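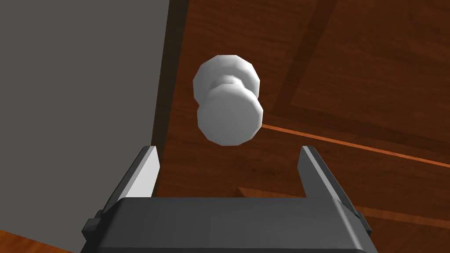
Do lock and door gadgets sold as "draft proof" really cut heating bills?

Less than the box says, in most houses. A door leaks air at the bottom and along the sides, and a strip of foam that fits will slow that down. What it saves depends on the house, the wind and how warm you keep the place, and none of that is printed on the package.

Skimdale Home Notes > Drafts and Doors > Questions

Start | Doors | Windows | Attic | Ask us

I was told I'd save 15 percent. Is that true?

Ask who measured it, and in what house. We get this number from readers every winter and have yet to see a test behind it. Sulastri Yusof wrote in to say her salesman took it from a leaflet, and the leaflet didn't say where it got it.

Are the expensive door sweeps better?

Sometimes they last longer. A brush sweep copes with an uneven floor better than a rubber one, and a rubber one seals tighter on a flat floor. Price tells you very little. I have had a cheap one outlive two fancy ones on the same back door.

What about foam pads for behind the knob?

I wouldn't bother on an inside door. On an outside door, hold a strip of tissue near the plate on a windy evening. If it doesn't move, keep your money.

Should I pay for a home draft test?

A proper fan test can be useful if the company isn't also selling the cure. When the same man finds the leak and quotes for fixing it, get a second quote. Radomir Nedeljković was quoted 2329 for new doors after a test that took less than an hour. He bought weatherstrip and put off deciding until June.

Can a house be sealed too tightly?

It can, and the ads are quiet on the subject. Anything that burns fuel indoors needs air. If you have a gas heater or a fireplace, have it checked before you seal up the room, and keep a working carbon monoxide alarm - two if the house has an upstairs.

My new strip makes the door hard to shut. Will it settle?

Foam flattens a little. If you still have to lean on the door after 3 days, the strip is too thick. Peel it off and buy the next size down. Don't plane the door to suit a strip of foam.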